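How to Fold Clothes on a Table
Dinik Home Notes, June 2018

Clear the table and wipe it down. Lay one garment flat, front side down, and smooth it from the middle out. Fold the sides in, then bring the bottom up to the collar.

Start the stack in a back corner so the middle stays open for the next piece.

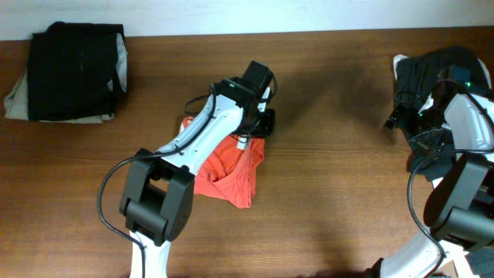 Folded black garment on top of a beige one, near the wall.

Tuck in any loose edges before you add another layer. Stop at 6 pieces, carry the stack to the drawer, and start again. Heavy items go on the bottom.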